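Chapter 7
When the Grip Fails: Faults in Hand-Held and Arm-Mounted Grippers

Aims of this chapter

After working through this chapter the reader should be able to describe the common ways in which a two-finger gripper loses hold of an object; separate a fault in the gripper from a fault in the record made with it; read an incident report and pick out what was known at the time; and set out the checks to be made before a gripper is used in a room where other people are moving about.

7.1 A dropped jar at Hultulstead

In March a small group at the Hultulstead teaching rooms was testing a pair of finger pads supplied for the Vorine arm. The task was a plain one. The arm was to lift a glass jar from a low shelf, carry it across a table and set it down in a tray. The jar weighed 800 grams when filled. The arm had been taught the task from examples recorded by people using hand-held grippers, a method already met in Chapter 5.

The trial had reached its 231st lift when the jar slipped from the pads, struck the edge of the tray and broke on the floor. Poul Ragnarsson, who was supervising, pressed the stop button. The arm halted where it was. Retno Santoso was kneeling at the next table to change a battery and received a small cut to the hand from a piece of glass. The cut was cleaned and dressed on site and the work was closed for the day.

The first entry in the fault log gave the cause as "worn pads". It was written within the hour, before anyone had removed the pads or looked at them under a lamp. Kirsten Overgaard, who was asked to review the event, struck out the entry and wrote "not known" in its place. Her reasons are worth setting out at some length. The error she was correcting is the commonest one in work of this kind.

7.2 What the review found

The pads were sound. When they were tested on a flat glass plate they held as well as a new pair. The motor that closed the fingers was also in order, and the command to close had been sent at the right moment.

The fault lay further back. In the recorded examples, the width between the two fingers was worked out from the position of a printed square marker. On one hand-held unit the bracket that carried the marker had been fitted 2 millimetres out of place. Every example made with that unit therefore reported the fingers as slightly more closed than they were. The arm, having learned from these examples and from correct ones together, settled on a grip that was slightly too wide. For a box or a cushion this made no difference. For a smooth jar it left very little in reserve, and on some lifts nothing at all.

Overgaard noted a second matter, which had no part in causing the drop but had a large part in the injury. The floor area to be kept clear had been marked for the reach of the arm only. No allowance had been made for the distance that a broken or thrown object might travel. Santoso was outside the marked line and had followed the rules as they stood.

Þröstur Ketilsson, in a note attached to the review, disagreed on one point. He held that the low shelf should be counted as a contributing cause, as it obliged the arm to lift at an angle at which the weight of the jar fell mostly on one pad. The review recorded his view without adopting it. Readers will be asked to return to this disagreement in section 7.6, where the difference between a cause and a condition is discussed.

7.3 Hand-held units in shared rooms

The faulty examples were made in ordinary working rooms, with people and furniture present. This is normal practice. A hand-held gripper is light, has no power of its own to move about, and is often treated as harmless for that reason. The person holding it nevertheless has attention fixed on the fingers and the object, and is poorly placed to notice a colleague approaching, a cable on the floor or a stool that has been moved.

Hand-held grippers in a shared room, with other people present

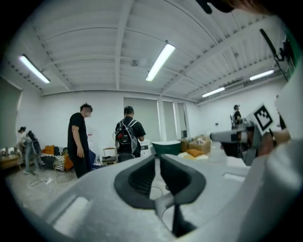
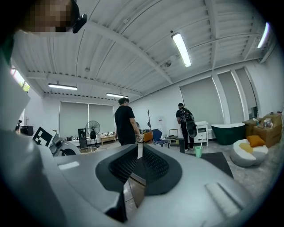
Skarphéðinn Hjaltadóttir, who drew up the revised rules for the Hultulstead rooms, divided them between the equipment and the room. Both sets are given below in shortened form.

Rules for the equipment

The marker bracket is to be checked against the setting gauge before the first recording of each day and after any knock or fall.
The fingers are to be closed fully and opened fully once, and the two readings written in the log.
A unit that fails either check is to be labelled and taken out of use. It is not to be adjusted by the person who found the fault.
After every 300 recordings the pads are to be removed, cleaned and inspected on both faces.

Rules for the room

Cables are to be run along the wall or covered where they cross a walking route.
Glass and other breakable objects are to be handled only over a tray with raised sides.
The clear area is to include the reach of the arm and the further distance that fragments may travel.
Any person may call a stop. The person who calls it is not required to give a reason at the time.

The last rule was questioned when it was first proposed. The Priltodier workshop, which shared the rooms for part of the year, feared that work would be interrupted too often. Hjaltadóttir's answer was that a stop called without need costs a short delay, and that a stop withheld by someone unsure of the reason may cost a good deal more. The rule was kept in its original wording.

7.4 Three kinds of fault

For the rest of this chapter, faults will be placed under one of three headings.

A hold fault is one in which the gripper closes as commanded but the object moves between the fingers. Oil, dust, worn pads and a badly chosen contact point all belong here.

A drive fault is one in which the gripper does not close as commanded. Loose linkages, weak batteries and slipping gears are the usual sources.

A record fault is one in which the gripper behaves correctly but the measurement of what it did is wrong. The Hultulstead bracket is a fault of this kind. Record faults are the hardest of the three to find, as they may have been made in one place and may show themselves months later in another machine. The Tymoshchuk method, described in section 7.5, was devised to trace them backwards from the failed lift to the example in which the error first entered.

Before going on, the reader should look again at the first entry in the Hultulstead log and decide under which heading its writer had placed the fault, and what evidence was available to support that choice at the time it was written.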